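January 12, 2024

Long day at the club and my wrists are killing me, so this will be short (ha, we'll see). We're up to 443 takes with the hand-held grippers and the goal is 2,000 before June. I did the math on the bus and then wished I hadn't.

Ah-rin Yeon and I were paired up again. She wants everything slow and smooth, and I rush - I know I rush! - so she made me say "reach, close, lift, open" out loud until I stopped jerking my arm around. Kind of embarrassing with people walking by, but my last batch looked way better than my first. 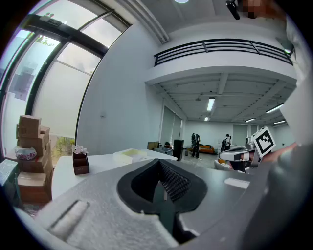 We also finally picked a name for the project. I was pushing for Gorgate, Ah-rin wanted Brevuris, and somehow we ended up with Hedoteo, which sounds like a breakfast cereal, but fine. It's on the sign-up sheet in pen now so there's no going back.

Then we argued about whether to toss the takes where the marker goes out of view. I say toss them. She says keep them in a separate folder and decide later, and she's probably right, but that means somebody has to go through and sort them, and guess who said "I'll do it" before thinking. Me!

Tomorrow I have to charge everything, redo the 4 takes I saved under the wrong name, and write up my half of the progress report. I haven't started it. Going to eat something first and then bed.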